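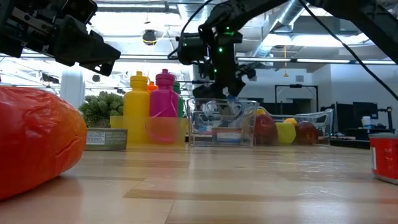
Second arm keeps stopping a little above the bin. Where would you look first?

Asked by Felicja Kozłowski, 7/12/25

Hi all! I've been building a two-arm sorting table in our shared workshop, running on a Clomer controller, and I'm so close to having it do something useful. The job is simple enough: reach down into a clear bin, take out a small box, and let go of it over another bin. The trouble is that the second arm comes down nicely and then just sits there above the bin with an overload warning. I've tried it at 800 steps a second and at 2,000, with the same result. It reaches the bare tabletop just fine with the bin moved away, which is what puzzles me.

Answer 1
Bad cable. Swap it.

Answer 2
Oh, I know this feeling well! If it gets down to the table without the bin, I'd leave the motors alone and look at your depth sensor. My Sarora had a terrible time with clear plastic (it would see the rim one minute and the bottom the next), and a shiny tabletop made it worse. Put a sheet of plain paper inside the bin and run it again. I'd also drop the speed to 800 while you test, and check the wrist limit in the setup file. Mine shipped at 3 degrees, and I lost most of November to that.

Comment from Felicja Kozłowski
Paper is in, trying it tonight. Thank you so much!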